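Setting Up a Sorting Table for Small Electronics Parts

If you salvage or build little electronic gadgets at home, you already know how fast a table disappears under bits. I used to work out of one big cookie tin (I know!) and spent half of every evening digging for the piece I'd just had in my hand. Then my friend Yu-na Heo showed me her bins-and-tray layout and I rebuilt my whole bench that same night. It took 15 minutes and I love it.

What you need

A light-colored table, the plainer the better
Four shallow plastic bins, all the same kind
One metal tray with a raised rim
A sheet of white foam padding to line it
Scissors and a marker

Cut the foam

Lay the tray upside down on the foam and trace around it, then cut just inside your line. Round off the corners as you go, or the sheet will buckle up at the ends. You want it to lie flat with no tape or glue, so you can lift it out and shake off the crumbs later. My first piece came out way too small and got demoted to lining a drawer, so cut a little big and trim down!

Place the bins and the tray

Put two bins on the left, two on the right, and the tray in the middle. Leave a bit of table showing on each side of the tray so your wrists have somewhere to land. Give each kind of part its own bin from the start. Boards in one, solenoids and other parts with leads in another, and so on. Short wires love to hook onto a board's connector, and untangling them is nobody's favorite evening.

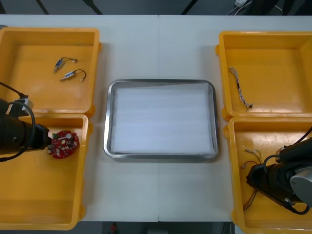 Move one piece at a time

Bring a board over from its bin, set it down on the foam, and let go before you reach for anything else. Hold it by the rim if you can and keep your fingers off the small parts on its face. Foam is so nice for this! A round board that would skate across bare metal stays where you put it, and you can turn it to look at every side without scratching anything.

Check it on the foam

I look for bent parts first, then cracks near the connector, then anything crusty. A lamp from the side helps a lot. If you keep a notebook, write the part down now, while it's in front of you. Mine is at entry 852, mostly in pencil, and I still flip back through it all the time.

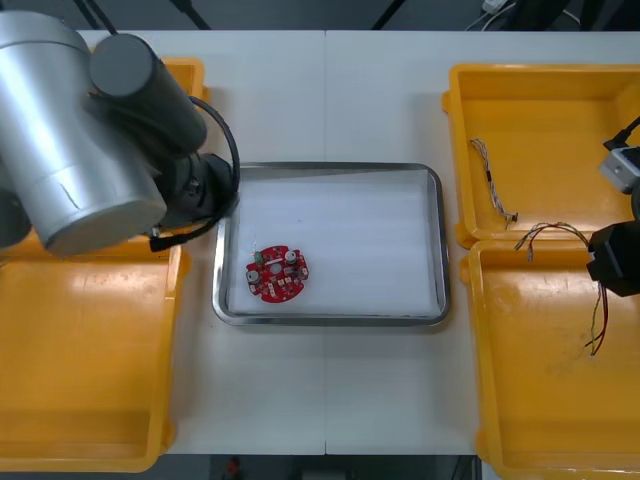

Once you've made up your mind about a piece, it goes into a bin on the right if it's a keeper, or back to the left if it needs cleaning. Don't let pieces pile up on the foam. One or two is plenty, and the whole thing feels so calm when you work this way.

Clearing up

Lift the foam out, shake it over the trash, and wipe the tray with a dry cloth. Bins get a quick rinse every month or so (let them dry all the way before any parts go back in). Scuffs on the bottom don't matter a bit. I changed my foam in August and the old sheet had lasted through more than 50 boards.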